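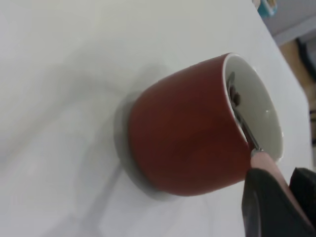

Household Coffee: Revised Arrangements

Jan 1, 2021

It has been the practice of this blog to open each year with a review of one part of the household. Previous reviews have dealt with the linen shelf, the tool drawer and the filing of receipts. The present review concerns coffee: how it is bought, where it is kept, how it is measured, and which vessels are used to serve it. Readers in Omley who attended the holiday open house will have seen some of these arrangements in use and are asked to excuse the repetition.

The review was overdue. The last one was written when I lived alone and drank one cup in the morning. There are now two coffee drinkers at this address, the second being my brother-in-law, Florante Lagman, who took the back bedroom in the fall and brought his own views on the subject. His comments were requested on the first draft of this entry and have been included where agreement was reached.

Scope

The review covers whole bean coffee only. Instant coffee is retained in the upper cabinet for camping and for illness. It is outside the scope of this entry, as is tea, which has its own shelf and causes no trouble.

Purchasing

Beans continue to be purchased from Grodorau, on the corner by the old post office in Omley. The standing order is for the medium dark roast, in bags of 200 grams. A larger bag is available at a better price per gram, and the larger bag was tried last year. It was found that the final third of it had lost most of its smell by the time it was reached, and a fair part of the savings went into the compost. The smaller bag has therefore been restored.

Mr. Lagman has proposed that a second, lighter roast be kept on hand for the afternoon. The proposal has merit and has been deferred until February, when the present supply will have been used and the shelf can be looked at again. He has been permitted to buy a light roast at his own expense in the meantime. It is stored with his cereal.

Storage

The bag is folded down, clipped, and kept in the lower cabinet to the left of the sink, away from the stove. It is not kept in the refrigerator. Correspondence on this point has been received over the years and is appreciated, but the position of this household has not changed.

Each morning a working quantity of beans is moved out of the bag and onto the table, so that the bag itself may stay closed for the rest of the day. For a long time this working quantity went into a cereal bowl. The bowl was unsatisfactory. It was wide and shallow, beans rolled out of it whenever a spoon was pushed in, and it was frequently wanted for cereal.

The bowl has been replaced with a clear double-walled glass cup with a handle, which had been sitting unused at the back of the cabinet. It was bought for drinking from and was never liked for that purpose in this house, where the feeling is that a hot drink should give some warning of itself through the wall of the cup. As a container for beans it is excellent. The level can be read from across the room, and the rounded sides hold a good heap. A glass lid of suitable size was found in the same cabinet. During measuring, the lid is laid flat on the table and serves as a rest for the spoon, which keeps oil and dust from the beans off the tabletop.

Measuring

The dose for one mug has been set at 17 grams. This figure was reached by trial over a number of mornings, with the kitchen scale, and is recorded here so that it need not be argued again. Mr. Lagman prefers a stronger cup and is free to add to it. He is asked only to do so before grinding.

The scale is no longer brought out every day. Once the dose had been settled, it was possible to learn what it looked like in spoonfuls, and the small metal spoon with the pink handle has been adopted as the standard measure. It came in a set of assorted dessert spoons, the rest of which have gone wherever dessert spoons go. The bowl of it is small enough to enter the glass cup without pushing beans over the rim, and the color of the handle makes it easy to find in the drawer. Guests have more than once stirred sugar with it. It should be wiped and returned to its place when this happens, as a damp spoon in the beans is to be avoided.

A spoonful is to be taken level where possible. It is understood that beans do not level well. Reasonable care is sufficient.

The order of work in the morning is now as follows:

1. The table is wiped and allowed to dry.

2. Beans are poured from the bag into the glass cup, and the bag is closed at once and returned to the cabinet.

3. Water is put on to heat. This should be done before the grinder is brought out, and the grinder before anyone sits down.

4. The lid is set on the table with the spoon across it, and the mug is placed beyond the beans, within easy reach.

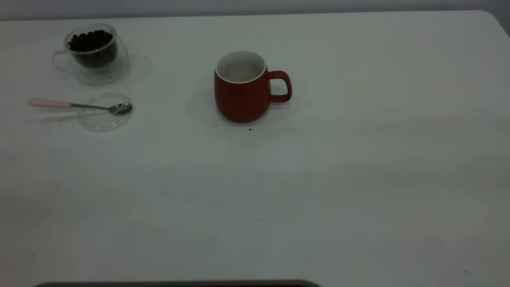
5. The dose is spooned directly into the mug, and from the mug it is tipped into the grinder. The mug is then free to be warmed with a little of the hot water while grinding takes place.

The last step has drawn questions from visitors, and an explanation may be useful. Spooning straight into the grinder was the former method. The opening at the top of our grinder, a Drulau hand model of some age, is narrow and partly blocked by the arm of the crank. Beans were lost on nearly every spoonful, and they were commonly lost under the stove. A mug has a wide mouth and catches everything. It can then be tilted over the grinder slowly, with a hand cupped around the opening, and very little escapes. The white glaze on the inside also makes it simple to see a stray husk or a broken bean and pick it out.

The Red Mug

A few words are owed to the mug itself. It was made at the Magbanua pottery, outside town on the river road, and was bought at the studio sale from the table of seconds. I have never been able to find the fault in it. The outside is a brick red and the inside is a glossy white, and the handle is large enough for a whole hand in winter, which cannot be said for most of the mugs offered for sale today.

It was at first reserved for my own use. This rule was relaxed in the fall in the interest of good relations, and the mug now belongs to whoever is making the coffee. The arrangement has had the useful effect of getting both residents out of bed at a better hour.

The mug is to be washed by hand with a soft cloth. It has been through the dishwasher on a single occasion, by error, and came to no harm, but the error is not to be taken as a precedent. It should be set down well in from the edge of the table. Ours is a white table with rounded corners, and things placed near a corner have a way of being caught by a sleeve.

Care of the Table

The white tabletop was chosen in a hurry when we moved the kitchen around, and there was some doubt at the time as to whether white was suitable for a surface used mainly for coffee. Experience has been favorable. Spilled grounds are seen immediately and can be dealt with immediately. On the old brown table they stayed where they fell until somebody put an elbow in them.

Dry grounds should be swept up with a dry brush before any cloth is used. A wet cloth turns them into a paste and drags the paste into the seam along the wall side. Rings left by mugs are removed with baking soda and a little water. The abrasive side of the sponge is not to be used on this table under any circumstances, and a note to that effect has been taped inside the cabinet door.

Expenditure

The cost of the revised arrangements was low. The glass cup, the lid, the spoon and the mug were already in the house. The only purchase was a new clip for the bag, the old one having lost its spring.

Mr. Lagman has placed before me a printed page concerning an espresso machine priced at just under 2,000 dollars. I have read the page with attention. It has been filed.

Matters Left Open

The grinder will need a new burr before long, and it is not known whether parts can still be had. I have written to the shop in the next county that handled the last repair and am waiting to hear. If any reader has a Drulau of the same type, with the green knob, I would be glad to learn where parts were obtained and whether they fit without filing.

The question of a proper storage jar has also been left open. The bag and clip are adequate, but a jar with a tight seal would be better, and the space to the left of the sink will take one up to the height of the flour tin. Suggestions may be left in the comments. Glass is acceptable, provided that the cabinet door is kept shut.

The light roast will be taken up again in February, together with the descaling of the kettle, which was promised in the previous review and was not done.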